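Hirnwood Rumor Desk
Minutes of the monthly meeting, March
Library annex, Thursday, 7 p.m.

Good turnout again, and thank you to everyone who came straight from work! The minutes of the February meeting were read and approved with one correction (the "tap water" item was rated Misleading, and I had typed False — my mistake, fixed in the archive the same night).

1. The Sollov bridge closure story

This took up most of the first half hour and it was a great discussion. Everybody has seen the post by now: the Sollov footbridge is supposedly going to be closed for good after Easter and the money moved to a parking lot. We traced it back through the neighborhood groups and found the oldest copy we could on a page that mostly posts weather memes. The wording is identical in every version, right down to the missing comma in the second line, and that made the tracing so much easier than last time.

The town works office answered our email within a day. They confirmed that the bridge will be shut for repainting and will open again when the work is done. There is no parking lot in the budget. The post has been shared 700 times that we can see, and the correction from the town has hardly moved, so this is exactly the kind of thing we exist for.

Agreed: rating is False. The write-up goes out this weekend with the town's reply quoted in full, and we'll link the budget page so people can look for themselves.

2. The Lelitel text message

Several readers forwarded a text that claims to come from Lelitel and offers a refund if you "confirm your line" through a link. Lelitel's customer line told us it doesn't send refund links by text, and they were very helpful about it. The link goes to a page that asks for a card number. We did not enter one, obviously, but we did save screenshots and the full address before the page could change.

There was a good back-and-forth about whether we should print the address. Some felt readers need it to recognize the scam, others worried that somebody will tap on it out of curiosity. We settled on printing it with the dots replaced by spaces. The headline should say what to do first (delete it, don't reply) and the explanation can come after that.

Agreed: publish as a warning, no rating needed.

3. The Hyvönen quote

The quotation going around under the name Hyvönen — the one about newspapers and fog — has been on our list since the fall, and we finally have progress. The earliest use we can find is on a greeting card site, with no name attached at all. The name shows up later, in a graphic with a sunset. We looked through the two essay collections the library holds and the line isn't in either one. A third is on its way by interlibrary loan and I can't wait to get into it.

Until then we can't call it False, and the meeting was firm on that. We don't have the evidence that it was never said, only that we haven't found it.

Agreed: rating stays at Unproven. Back on the agenda when the book arrives.

4. How we word our ratings

A long item, and worth every minute. Our current labels are False, Misleading, Unproven and True. The question was whether Misleading has turned into a drawer where we put everything we can't make up our minds about. Looking through the archive, we found pieces with that label where the claim was flat wrong, and others where it was true but old. A school closing notice from a previous winter, for instance, was perfectly real when it was first posted!

The proposal is a new label, Outdated, for true things that have come back around at the wrong time. 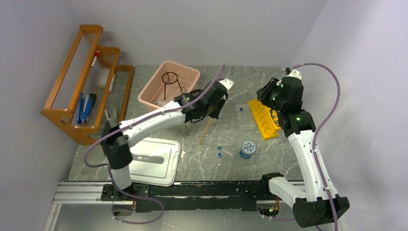
Yavuz Bilgin said he liked the new label but wanted the old date put right in the headline, "because half the people who share our pieces never open them, and the date is the whole correction." He also asked that we go back and relabel the older pieces with a note at the bottom of each one saying what was changed and when.

There was a lot of nodding at that. The one objection was that headlines with dates get long, and our newsletter cuts them off on a phone. We'll test a few before the next meeting.

Agreed: Outdated is adopted, starting with the next piece. Relabeling to be done a few at a time.

5. Newsletter

We passed 600 subscribers this month, and I'm thrilled. Replies are up too, and the best tips are coming in that way. Please answer them even if it's only a line to say we're looking.

6. Other business

The spring talk at the high school is confirmed. We have 10 minutes at the start of assembly and would like to use the bridge story, with the screenshots in order from newest to oldest so the students can do the tracing themselves.

The shared folder is getting messy. Please put the claim in the file name, not just "screenshot."

Meeting closed at 8:40 p.m. Next meeting in April, same room, and the side door will be unlocked.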